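Workshop notebook, Neten audio room, Krajewska Street
12/02/2026, by the editing bench
Last updated: same day, evening
4 shares | 0 comments

Continued with the Demeter episode for the Nestatport series. The conversation is recorded, the music is not chosen, and the middle part is still too long. I write down what I changed so that the next person on the bench does not have to undo it.

The raw conversation was 80 minutes and we need to finish at 50. I started in the wrong place. I cut the guest's small pauses and repeated words, one after another, and after the whole morning I had won very little and her voice sounded pressed. I put nearly all of them back. It is better to take out one complete subject. The part about later paintings of Persephone is pleasant, but it answers a question which the presenter did not really ask, and the listener cannot see the paintings. It is now in the folder "side", not deleted.

The subject I want to protect is the famine. Most listeners know the story as a story about a daughter who is taken under the earth and comes back. In the old hymn there is also the mother who stops the seed from growing, and she does it on purpose. The guest says that this is the only moment when Zeus has to listen, and that we usually tell it as sadness when it is closer to a strike. For me this is the reason for the episode. In the first edit it came very late, when people are perhaps already washing the dishes. I moved it before the break.

Problem with the join: before the break she speaks fast and close to the microphone, and in the famine part she has moved back. I tried to correct it with level only and it was not enough, the room is heard. I cut the low end slightly on the first part and put a breath of room tone between them. Acceptable on loudspeakers, on headphones I still hear it. 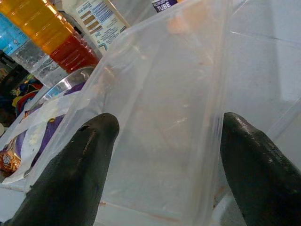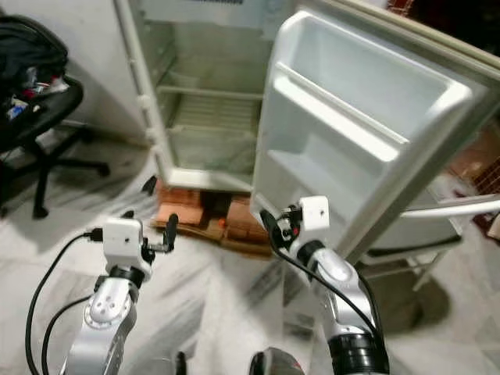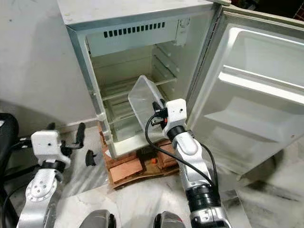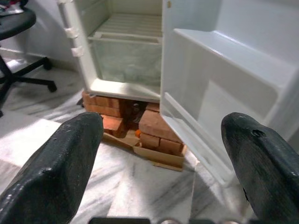 The narration for the famine needs a second draft. Now it says "the fields were bare and the granaries were empty", and I believe no listener feels anything at the word granary. The presenter reads it well, but it goes past the ear like weather news. I would like one plain picture from a kitchen, spoken quickly, before we return to the Greek fields. Something like the small white fridge in the last photograph, with the door wide open and nothing on the wire shelf. I wrote it like this: "You open the door. There is a shelf, there is a drawer, there is nothing to eat. Now imagine that every house is the same, and that someone has decided it." It must not be longer. If we continue to describe the kitchen we lose Demeter, and then the hymn sounds like decoration for our own idea.

I am not sure about the word "decided". The hymn says clearly that she hides the seed, so I think it is fair, but in the recording the guest is more careful and says "she lets it happen, or she makes it happen". Keep "decided" in the draft and ask her.

Another question is the age of the text. The presenter says "more than 2,000 years old", which is correct but rather modest for this hymn. The guest places it earlier and does not want to give one exact date. I prefer to leave the sentence as it is and not to patch a number into his mouth from another recording.

The scene with Iambe, who makes Demeter laugh with her jokes, was first on my list to go. I listened again and kept it. The guest laughs herself when she tells it, and after the scene in the house where Metaneira sees her child in the fire we need some air. But the order is wrong: in the hymn the jokes come before the fire, and I had them after. I have moved them back. The laugh then comes too early for my taste, but it is not our story to rearrange.

Pomegranate: two takes. In the first she says "one seed", in the second she says "some seeds" and corrects herself. Use the first. In the hymn it is one.

Nevix archive: I looked there for an older broadcast reading, maybe a few lines in a different voice to open the programme. There are three readings which could serve. One has a strong hum under it, one is sung more than spoken, and the third is good but we have no answer about the rights. I wrote to them again. If there is no answer before March we open cold, with the presenter's first question - he asks "who is angry in this story?" and it works without any help.

Files: the current version is "demeter_edit_four". Please do not open "edit_three" and save over it, the markers in it are shifted and I still need them for comparison. Music is muted, not removed. The breath at the famine join is on its own track, coloured green.

To do: listen on the bad kitchen radio. Ask the guest about "decided". Time the second half again with the new narration inside.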